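Why do reporters keep asking questions?

When I was nine I wanted to be a detective. I ended up as a reporter, and it's a pretty similar job, except I don't get a magnifying glass and I have to sit through a lot of council meetings!

Let me tell you how it works. Say a town called Solik wants a new swimming pool. The council has to choose a company to build it, and it's meant to choose fairly. Now say the mayor picks a company called Virard, and Virard happens to belong to the mayor's cousin. Hmm. Is that cheating? Maybe, maybe not. Virard might be really good at pools. But I'd want to know, and I bet you would too, because the money comes from everybody in town.

So I start asking. I ask the mayor. I ask the cousin. I ask the other companies that wanted the job. Sometimes people hang up on me (rude, but it happens). Then I read the papers, and I mean a LOT of papers. My longest file had 600 pages and I read it in my pyjamas over one very rainy weekend in May.

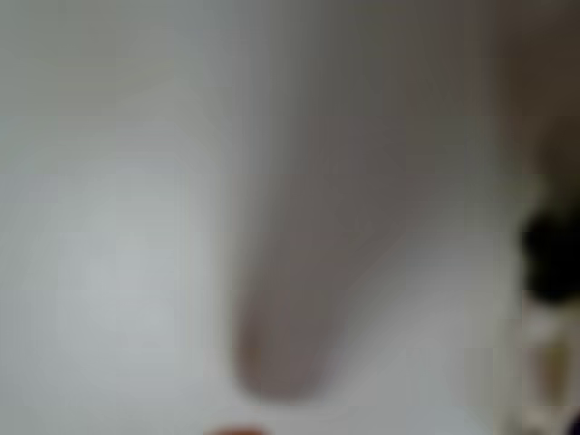
A blurry grey-brown shape with a rounded tip.

A lot of what I read is public, so your family could ask to see it as well. It might be a bill, a letter or the notes from a meeting. Once I found the same bill for 295 dollars paid 3 times over. That one was just a mix-up, and the council fixed it, but somebody had to spot it first.

My old boss, Dezső Halász, did this job for 20 years at the Clala paper. He had one big rule: never print it until you can show how you know it. If a neighbour tells me the mayor is a crook, that's gossip. If I have a signed letter and two people who were in the room, now I've got something. And I always ring the person I'm writing about and let them tell their side, even when my tummy is doing flips.

What if somebody really did break the law? Well, I can't arrest anyone. That's up to the police, and then a prosecutor (a lawyer who works for the public) decides whether to take it to court. The judge or jury has to hear both sides before anyone is found guilty. Until then we say "accused", which means someone says you did it, but it hasn't been proved.

You can practise at home. Pick something you'd like to know about your school, like who chooses the lunch menu, and write down who you could ask. Then go and ask them, politely, and write down exactly what they say.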